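Clombridge Community Pantry and Kitchen
Progress report to the Lindgren Fund, second half of the grant

Hello again, and thank you for letting me send this in my own words instead of squeezing it into the boxes on the form (Tuva, I did try, but box four only takes a sentence and you know me by now). The figures you asked for are at the end. What follows is how it has gone since September, the good bits and the sticky bits.

The short version is that the preserving sessions are full, the cooking course is nearly full and the delivery round is still giving me grey hairs. 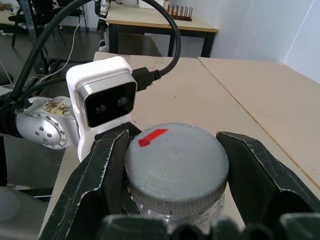 Felicidad Bañez
Project Lead, Clombridge Community Pantry and Kitchen

Preserving first, as it's my favourite. We had planned on a few people turning up to learn chutney and ended up with 13 regulars and a waiting list! A lot of that is down to Rutilio Montes, who runs the sessions and has a gift for making people feel they can't get it wrong. They've done green tomato chutney, pickled beetroot, plum jam and a lime pickle that cleared my sinuses for a week. Windfalls came in by the bootload through the autumn, so the fruit cost us almost nothing and the money went on sugar and vinegar instead. I moved a little from the "ingredients" line to "equipment" to buy a second preserving pan, which Tuva agreed by email.

The group asked if they could carry on through the winter, when there's less fresh stuff about. Rutilio has worked out a plan using dried fruit and frozen berries, plus marmalade when the Seville oranges come in. I'd like to say yes to all of it. We do need to sort out the ventilation in the kitchen, though — an afternoon of boiling vinegar gets into everything, and the toddler group next door has been very patient.
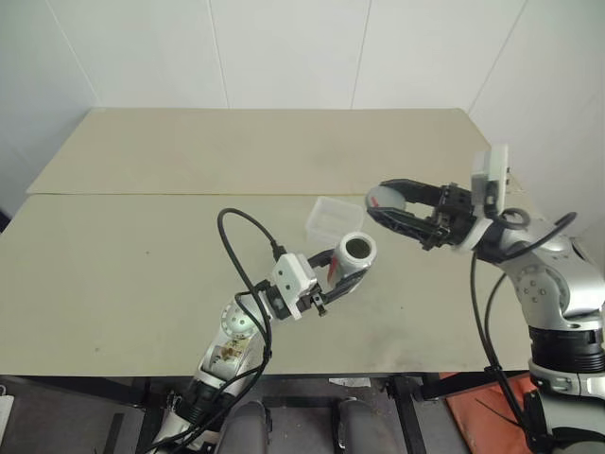

The cooking course has been slower to find its feet. Our first go ran at six in the evening and we lost half the group by week three, mostly parents who couldn't get children fed and be out of the door in time. Ngọc Phan suggested moving it to 10 in the morning, straight after the school run, and that has made all the difference. She also threw out my original recipe cards (quite right, they were far too wordy) and wrote new ones with one dish a side. The lentil shepherd's pie has been the runaway favourite. Two people from the first group have come back to help with the second, and one of them now has her food hygiene certificate, which we paid for out of the training line.

What I'd do differently is ask people about times before booking the room. I've put that at the top of my notes for next year.

Now, the delivery round. We said in the bid that we'd reach the Tedov estate every week and we haven't managed it. Uriel Contreras has done most of the driving, and when his van was off the road we missed 2 deliveries altogether, and I had some very disappointed phone calls. We've since set up a swap with the Timus lunch club, who have a vehicle standing idle in the afternoons.

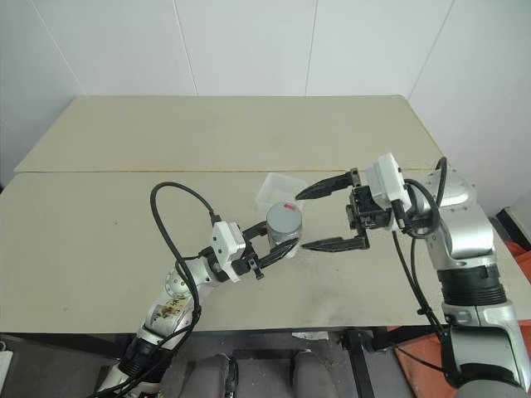

It isn't a perfect arrangement, as they need it back by four and the far end of the estate takes ages, but we haven't missed a round since it started. I would like to talk to you about insurance costs, which came in higher than I'd budgeted. I can cover the gap this year from the hire of the hall. I can't promise that for next year.

Money. We have £800 unspent, nearly all of it from the evening sessions we cancelled. I'd like to carry it over and put it towards an extractor fan, if you're happy with that. Rutilio is getting quotes and I'll send them on as soon as I have them.

Numbers as requested:
Regulars at preserving sessions: 13
Delivery rounds missed: 2
Underspend: £800

Still to come are the marmalade session, another run of the morning course and a shared lunch for everyone who has taken part. Tuva, do come if you can get away, and bring an empty jar or two.

Felicidad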